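How We Teach a Robot to Put a Toy Car Away

By Dimas Goh
August
4 minute read

Hi! I'm Dimas, and I help run the after-school robot club at Meinecke School. We have a robot named Carora, and this summer the club decided she should learn to tidy up. You would think that's easy, right? You see a toy, you grab the toy, you drop it in the box. Done in two seconds. Well, our first try took most of a month, and I want to tell you why (it's a good story, and there is a yellow car in it).

Let's start with hands. You have five fingers on each of yours, and Carora's gripper has two. They open wide, they squeeze together, and that's pretty much it. No thumb! No pinky! Try picking up a pencil with just two stiff fingers and you'll see how tricky it can be.

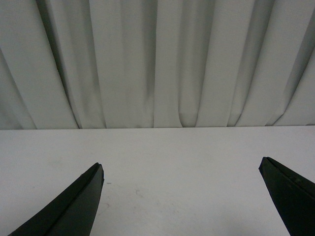

Carora's two black fingers, opened up wide over the white table.

She also needs to see. One of her cameras rides along near the gripper, so when the arm moves, the view moves too. It's a bit like having an eye on your wrist. Imagine brushing your teeth that way! Another camera looks out over the table from higher up, and the two views together help her work out where things are.

Now for the learning part. Nobody in the club typed in a rule like "go forward, turn left, pinch." We showed her. One of us moves the arm with a pair of handles, and the computer remembers what the cameras saw and how the arm moved. We call each turn a "show." So far we've saved 575 shows, and my arms would like you to know that I did a lot of them.

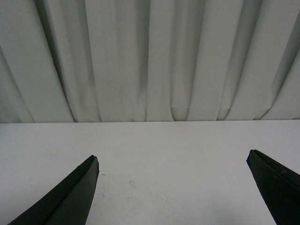 Every show has to begin with the fingers open, and the kids came up with a chant for it: "Open, look, reach, squeeze!" If you forget the open part, you just bump the toy with a closed fist and send it rolling. We did that plenty. Edach, the team from the school across town, taught us to say the chant out loud while we steer, and it helped so much that we still do it.

The toy we picked is a little yellow car with a round roof, and the place it has to go is a turquoise box on the left. A car is a sneaky choice for a first toy! It has wheels, so it can scoot away when you poke it. And the roof is curved, so you can't just pinch it anywhere you like. You have to come at it from the sides.
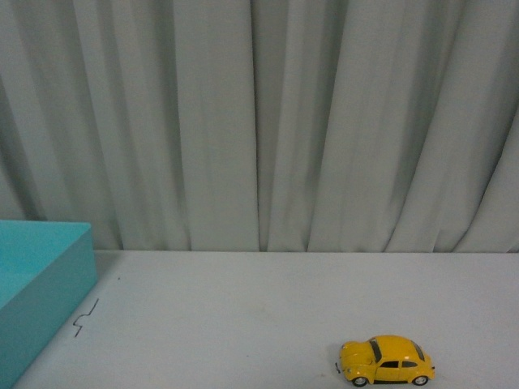 We change where the car starts each time. If we always parked it in the same spot, Carora would only learn that one spot, the way you might learn one piano song by heart and then get stuck when someone hands you a new one. So we move it near, far, left, right, and we turn it to face different ways. We leave the gray curtain up behind the table, too, so there aren't people walking past in the background to mix her up.

Does she get it right? Sometimes! In our last big test we gave her 42 tries, and she put the car in the box on 30 of them. The other times she mostly grabbed air, and once she carried the car very carefully all the way over and let go too early. Everyone groaned, and then everyone clapped anyway.

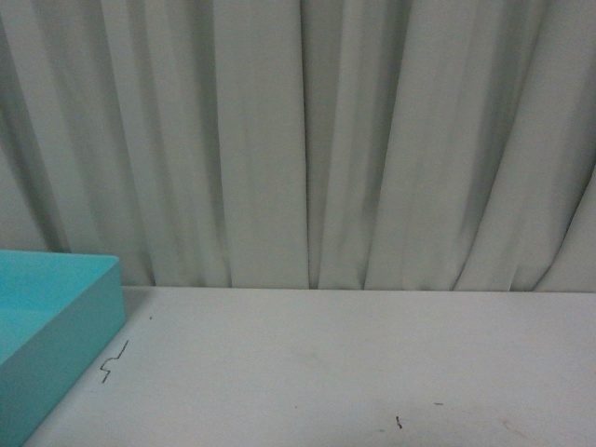
There's a small puzzle we're still chewing on. Our table has little marks on it, and one is a black zigzag like a tiny lightning bolt. You and I know that a squiggle isn't a car. A robot has to learn that, too! Two of our members want to scrub the table until it shines, and two want to leave every mark right where it is so Carora gets used to a messy world. I'm on the messy side, but they're still arguing.

If you want to feel what it's like to be Carora, try this at home. Put a toy car on a table, close one eye, and pick it up using two wooden spoons. Then drop it in a bowl. Ask a friend to move the car and go again! Our club record is held by Avska, the team of fourth graders, and they won't tell the rest of us their trick.

Next month we're trying a toy duck.

Contact: Robot Club, Room 2326, Meinecke School | © Meinecke School Robot Club | Back to top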